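3.2 Collection of Bimanual Restocking Demonstrations

The restocking task was chosen because it combines three properties that are handled separately in most of our earlier data: deformable packaging, a target surface with raised edges, and a workspace in which one arm can block the other. The operator is asked to move snack packages between the table and a small two-tier cart until the arrangement given for the episode has been reached. Both directions were recorded. Loading episodes begin with at least one package on the table and end with all packages on the cart; unloading episodes are the reverse. The two directions share the same cell, the same packages and the same action space, and differ only in the instruction string attached to the episode.

All episodes were recorded in the Odau cell, a white enclosure with two arms mounted on the near edge and facing the back wall. Operators controlled both arms at once through a pair of leader devices placed outside the enclosure. Joint positions, gripper opening and commanded targets were logged for each arm, together with the image streams, and aligned afterward to a common clock by the Skakel recorder. We did not filter or smooth the commanded targets before storage. In an earlier version of the pipeline the targets were low-pass filtered at write time, and the resulting policies closed the gripper late on thin objects; the raw signal was kept from then on, and any smoothing is applied at training time.

The cart position was varied between episodes but not within them. Before each block the operator placed the cart in one of 3 regions of the table and chose its rotation freely, with the restriction that both shelves had to remain reachable by at least one arm. Fixed markers were considered and rejected. With markers on the table, operators tended to align the cart carefully to the same few poses, and the distribution of cart poses became narrower than intended. Package positions were drawn in the same loose manner: the operator set the packages down by hand, and a starting state was redone only if a package lay outside the reach of both arms.

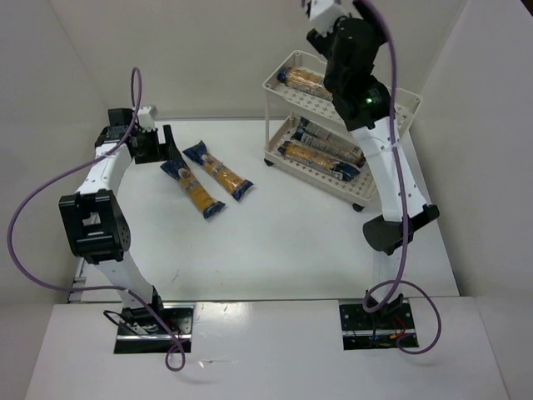

The lower shelf accounts for most of the difficulty. A package bound for the top shelf can be released from above with the gripper pointing down, and small errors in height are absorbed by the wrapper. To reach the lower shelf, the gripper has to enter from the side, between the posts, with the wrist tilted enough to clear the shelf above it. Operators solved this in two ways. The first group grasped the package near one end and slid it in lengthwise. The second group grasped it close to the middle, brought it to the shelf opening and let it roll off the fingers. Both strategies are present in the data and we made no attempt to unify them. Policies trained on the mixture usually commit to one of the two before the grasp is made, although switching was observed in a small share of rollouts and almost always ended in a dropped package.

Occlusion is the second source of difficulty. When an arm works near the cart, its upper link can cover part of a shelf in the fixed view, and the number of packages already on that shelf may not be recoverable from a single image. The effect depends on cart position and is strongest when the cart stands toward the back corner on the same side as the active arm. We kept these episodes. Removing them raised success on unobstructed starts slightly but led to repeated attempts to place packages on an already full part of the shelf when the view was blocked. The wrist views help during the final approach and are of little use earlier, when the gripper is still turned toward the table.

Arm assignment was left to the operator. The written protocol says only that an arm should not cross above the other while the other is holding a package. In practice most operators used the arm nearer to the package for the grasp and the arm nearer to the cart for the placement, with a handover in the air when these were different arms. Handovers are slow under teleoperation and make up a large part of the episode length when they occur. An alternative, in which the first arm sets the package down in the middle of the table and the second picks it up, was faster for new operators and was allowed. Each episode carries a label stating whether a handover, a set-down or neither took place. The labels were assigned by Réka Gál and checked against the gripper signals by a script; disagreements were resolved by viewing the episode.

Wrapper condition was treated as a nuisance variable. The packages are long and light, with crimped ends that bend when grasped. After repeated handling the contents break and the package sags in the middle, which changes how it behaves when held at one end. We replaced packages when the wrapper had opened or when the contents had shifted fully to one side, and otherwise left them in use, so that the data include stiff and sagging examples. Replacement is logged per block and not per episode, and the exact age of a given package can therefore not be recovered from the data set.

The split used in the remainder of this paper contains 96 blocks. Each block was recorded by a single operator without changes to the camera mounts. A block was discarded in full if a camera had moved during recording — checked by comparing the first and last images against the cell outline — or if the clock alignment failed. Within accepted blocks, failed episodes were retained and marked as failures. They are excluded from behavior cloning and used only for the success classifier described in Section 3.3.

Two operators, Shengli Qin and Boglárka Kocsis, had used the cell before this study. The others were trained on the Dudás block-sorting task until they could complete it without assistance, and then recorded a practice block of restocking that was not kept. Differences between operators remain visible after training, mainly in approach speed and in how long the gripper pauses above a package before closing. Operator identity is stored with each episode but is not given to the policy.

Figure 2. Restocking cell with both arms, packages on the table and the two-tier cart in the back right corner.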